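The Bowls by the Stove

In a small kitchen you always know which things are loved, because they are the ones that never go back in the cupboard. I began to think about this in October, when I was staying in Suvside and cooking every evening in a kitchen that was not mine. The counter was pale gray and not long. On it stood the steel bowls and the flowered plates, and I moved them from one side to the other many times before I understood that they had no other side to go to.

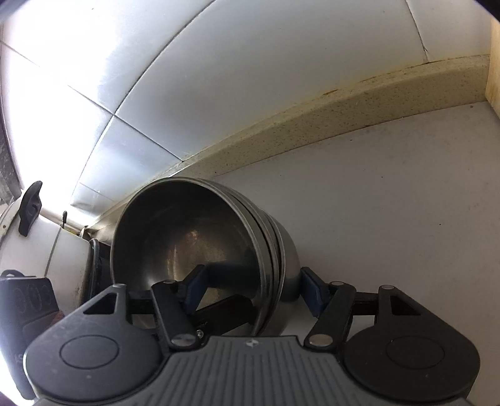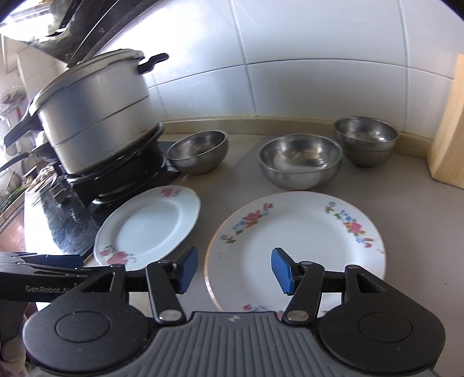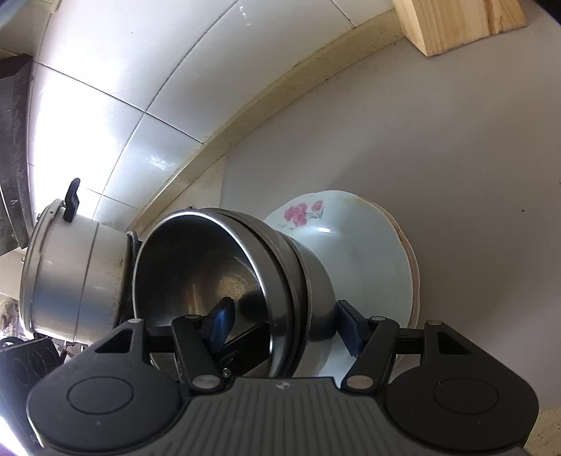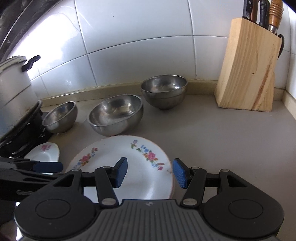

Steel bowls and flowered plates on a kitchen counter in Suvside.

I grew up with the same two kinds of dishes, in another country and another language. My grandmother had steel bowls for work and plates with flowers for eating, and between them there was a border as clear as the border between the kitchen and the good room. Nobody was allowed to eat from a steel bowl at the table. My uncle did it once with noodles and my grandmother took the bowl away from him while he still had the fork in his hand.

When I tell this story to people in Suvside, they laugh, and then they tell me their own. Everyone has an aunt with rules. One woman told me that in her family the biggest bowl was for dough and only for dough, and when her father used it to wash the car there was silence in the house until the next morning. She still has that bowl. She does not make dough.

I wanted to know more about why we keep these things, so I went to see Lertchai Jitpraphai. He runs a secondhand kitchen shop on the lower street, in two rooms with a step between them that every customer finds with the foot. The shop is called Redora. It was the name of the radio repair business that was there before him, and the sign was good, so he left it on the wall.

Lertchai buys kitchens. I mean this in the full sense. When a family is moving or a house is being emptied, he comes with his van and takes the whole contents of the cupboards for one price, and he sorts them afterward on a long table in the back room. He has done this for 17 years. On the day of my visit the table was covered with lids.

"Lids are the sad part," he told me. "The pot goes with one daughter and the lid goes with the other, and both of them end here."

He does not believe in sets. Most people come to him asking for a set, he said, with the idea that a proper kitchen has twelve of everything, and he tries to send them home with less. A person who cooks for two needs a few plates that can survive a fall into the sink, and bowls that fit inside each other. He said the second part twice. For him the nesting is the whole question. A bowl that does not nest takes the place of three bowls, and in a small kitchen this is the same as paying rent for it.

He showed me how he tests steel. He puts one bowl in the other and turns it with the palm of his hand. If it turns freely, the rims are still round. If it catches, the bowl has been dropped, and it will sit badly in the stack and scratch its neighbor. Dents in the bottom do not trouble him. Stains do not trouble him either, and here I was surprised, because I had always believed that a brown shadow inside a steel bowl means that the bowl is finished.

"It is from tea, or from water that dried," he said. "You take vinegar, you take a soft cloth, you wait a little. People throw away a bowl for this!"

I have tried the vinegar since then. It works well on the thin marks and less well on the old ones. For the old ones I make a paste from baking soda and water, leave it for the time of one cup of coffee, and rub in circles with the cloth. My mother used wood ash and newspaper. I would not recommend this to anybody, but her bowls were like mirrors and she could check her hair in them.

Plates are another matter. Lertchai keeps them in the front room, standing on their edges in wooden racks, so that the customers can turn them over one by one. He had 79 plates with flowers on the day I came. He knew the number because he had just made his monthly inventory and was unhappy with it. Flowered plates come in faster than they go out. The young customers want plain white or dark gray, like in the restaurants, and the older customers have enough flowers at home already.

I defended the flowers. A plain plate is nice in a photograph, but I eat breakfast alone most days, and a bunch of small painted roses on the rim is company of some kind. Also a pattern is forgiving. A little scratch from a knife can hide under a leaf for many years. And when a plate has a gold line on the edge, even a thin one, you put down the potatoes with more care. I notice this in myself. I cut the herbs a bit finer.

The gold has a price, of course. It must not go in the microwave, and in the dishwasher it disappears slowly until one day you see that you own a white-edged plate. Lertchai washes such plates by hand in warm water with the mildest soap he can find, and he lays a towel in the bottom of the sink before he starts. I bought two from him, not matching, and he wrapped them in pages from an old catalog of a furniture company called Kuzmenko. I read the catalog at home. There was a sideboard in it for 1650, made especially for dinner services, with green felt in the drawers. I have no space for a sideboard. I measured the wall anyway.

What do people do who have no sideboard and almost no cupboard? I asked this question to everyone I met that month, and the answers were more practical than I expected.

Many keep the plates upright. A stack lying flat is safe, but you must lift all of it to reach the bottom one, and so the bottom one is never used. Plates that stand can be taken like books. The weak point is the end of the row, where the last plate wants to slide forward. A rack solves it, and a heavy jar solves it for less money. If you lean plates against a wall, the wall should be dry and the foot of each plate should stand on a cloth, particularly on stone or tile.

For bowls the advice was to sort them by how often you reach for them and not by size. It sounds wrong, as bowls almost ask to be sorted by size. But if the medium bowl is the one you use each morning for eggs, and it lives in the middle of the nest, you will take the nest apart each morning and put it together each evening, and after one week you will stop. Then the bowls stand alone over the whole counter and you have no place for the cutting board. Leave the daily one out. Put the rest inside each other and push them to the back.

A retired cook who lives over the bakery had the strictest system. She owns 5 bowls, she told me, and a sixth one would have to pay her to come in. Every bowl has its duty. The smallest is for salt water and for soaking, the next for eggs, then one for salad, one for washing rice and greens, and the largest for dough and for everything that must be mixed with both hands. She dries them with a towel at once and does not let them drain, because our water in Suvside is hard and leaves white spots. When she cooks on the gas she moves all of them away from the stove first. "Steel takes the heat and does not tell you," she said, and she showed me a small mark on her wrist.

I liked her kitchen very much. It was warm and smelled of cumin, and on the windowsill there was a timer by Dandine in the shape of a pear that she winds up for everything, also for telephone calls.

There is one more thing that I learned, and it concerns the dirt behind the dishes. When things live on the counter, the cleaning goes around them. The line where the counter meets the wall catches the flour and the steam and the fat, and because the bowls are standing in front, you do not see it for months. Lertchai told me that in every kitchen he empties this line is there, also in the houses of very clean people. He takes an old toothbrush and the same baking soda paste, works along the joint in short pieces, and wipes after each piece before it can dry. Grout between the tiles he does in the same way. He advised me to choose one evening in the month, take everything off, and do the whole length. It takes less than half an hour in a kitchen like mine, and most of this time goes to finding a place for the bowls while you scrub. I put them on the bed.

Before I left Redora for the last time, I asked Lertchai what he uses at home. I expected something special, some heavy old porcelain that he had kept for himself out of all those kitchens. He had to think. He has two steel bowls from his first year in the business that he could not sell because they did not nest with anything, he said, and plates from four different families. One of them has blue birds. His son will only eat from the birds, so they have to wash that plate between the soup and the rice.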